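Grosholm Shared Workroom - spring progress report
4 min read
Print | E-mail this page
5 shares | 0 comments

Hi Eleri,

You asked for something you could read over a coffee instead of another spreadsheet, so I'm writing this the way I'd tell it to you across the table. The numbers are all in here, I promise, but they come with a bit of chatter.

First the money. Of the 4,000 dollars Conneely gave us for the sorting and storage work, we've spent 2,982. Most of that went on the shelving from Ultik, which came in two deliveries (the second one was missing its brackets, so that set us back a while). Another 857 is spoken for and will go out when the labels and the last of the lidded tubs arrive. What's left after that is small, and I'd like to hang on to it for the summer if that's all right with you. Things break in summer. People prop the doors open and lean stuff against other stuff.

The shelving is up along the back wall and it's great! I had my doubts about the open kind, I think I told you that in March, but it's so much easier to see what we have. We found a whole crate of craft sticks that I'd been about to reorder. We also found three separate rolls of the same green tape, all started, so please ignore the tape line in my original budget.

The bigger change is how we put small things away. If you remember, the old system was one deep bin for everything under the size of a shoe, and you had to tip it out to find a pen. Yoga Oei suggested we go by color - one color of basket, one kind of thing - and I was a bit sniffy about it because I wanted printed labels on everything. We tried Yoga's way first since it was free to try. I've come around completely. People glance at the color and drop the thing in, and the youngest visitors can do it too, which my labels would never have managed.

We did change one part. Yoga's first plan matched the item to the basket, so red things in red and yellow things in yellow, and that looked lovely for a morning. Then somebody wanted all the blocks at once and had to go to every basket for them. So now the color only tells you the kind of thing. It took a couple of weeks for the regulars to unlearn the first version, and I still catch myself doing it wrong when I'm tired.

The tidy-up at the end of the day is the bit I was most nervous about putting in front of you, so I've been staying late to watch how it goes. Everything small gets pulled out onto the wooden table first, spread out where you can see it, and the baskets stay within arm's reach so you aren't walking back and forth.

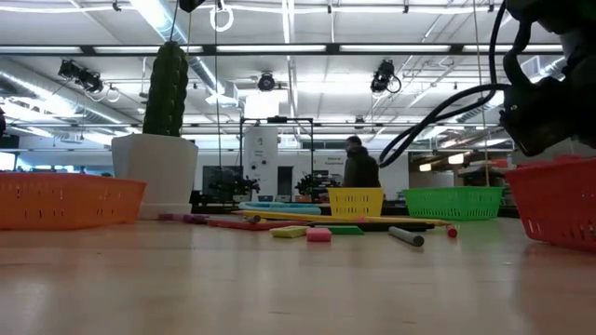

It's quicker if you start with the long things. Sticks go first, then the blocks, then markers, and after that it's all the odds and ends that don't belong to any family. Those are still our weak spot. I've started a jar for mystery pieces, and once a month I'll go through it and be ruthless.

A few things haven't gone to plan. The rolling cart we wanted from Pliltodov is on back order again, so we're still carrying the baskets over by hand. They aren't heavy, but it's 5 trips for one person and the floor gets slippery by the door when it rains. I also haven't written the one-page guide I said I'd have ready by now. I have half of it. The half I have is mostly arguments with myself about where scissors should live.

Next up, I want to finish the labels for the high shelves (only the high ones, Yoga won the rest), get that guide printed, and do the same kind of clear-out on the paper drawers, which are a disgrace. If the cart turns up, I'll send you the invoice the same day.

Would you be able to stop by around 4:30 one afternoon and see a tidy-up for yourself? Let me know which week suits you and I'll make sure the good mugs are clean.

Print | E-mail this page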